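Wrist camera and gripper alignment on a home-built bathroom cleaning arm

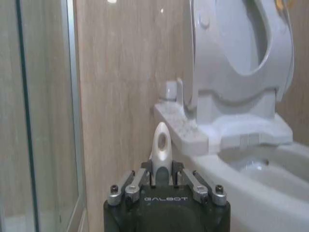

Posted by Güven Yazıcı, October 14, 2026

I would be grateful for guidance from members who have mounted a parallel gripper on an arm of their own construction. The project has been under way in my home workshop since April. Its purpose is limited: the arm is to lower and raise a toilet seat and lid, and later to wipe the ledge behind the hinges. The base is a wheeled platform built from a Makum cart kit, and the motion software is my own.

The difficulty concerns the approach to the seat. With the seat and lid both raised, the arm must bring the finger behind the rim of the seat alone and draw it forward. In 3 of my last trials, the finger passed between the seat and the lid correctly. In the remaining trials it touched the lid first, and the controller stopped on its force limit. The wrist camera reports a distance to the hinge ledge that changes between runs, although the platform is returned to the same floor marks each time.

I have already recalibrated the camera against a printed board, with no lasting improvement. The room has a glass shower enclosure beside the toilet, and all of the fixtures are white. I should like to know whether the fault is more likely to lie in the camera, the platform or the finger itself. Replacement of the camera is possible, but I would prefer to avoid the expense.

Posted by Umut Akyol

Glossy white surfaces and clear glass are both difficult for depth cameras, and your bathroom contains both. I would advise you not to rely on the depth reading of the ledge at all. The following procedure has served well in our shared workshop.

First, fix a small printed marker to a matte surface near the hinges, at a place where the gripper does not cover it during the approach. Take the position of the seat from the marker and from measured offsets. The depth image may then be used only as a coarse check.

Second, stop the arm 300 mm short of the seat and take several readings while it is completely still. Discard any reading that disagrees with the others. The final movement should be made slowly and without new corrections from the camera – late corrections caused most of our own collisions.

Third, examine the platform. Floor marks tell you where the wheels are, but a small error in heading becomes a large error at the end of an extended arm. If your reach is close to 900 mm, one degree of rotation moves the fingertip by more than 15 mm. That alone could account for contact with the lid.

Please also confirm that the lighting is the same in every run. A ceiling lamp reflected in a shiny wall or in the bowl can be enough to upset the exposure. We lock exposure and white balance before each session and record the values in the log.

Posted by Suseck

Check the screws on the gripper linkage. Mine worked loose and the readings looked like a camera fault for weeks. Thread locker, medium strength, and check them again after 3,000 cycles. I would not buy a new camera yet.

Posted by Güven Yazıcı

I thank both members for their replies. The heading of the platform had not been considered, and I have now ordered a straight aluminum rail against which the cart can be pushed square before each run. The screws will be inspected at the same time. The marker will be tried first, as it requires no parts, and I will report the results in this thread.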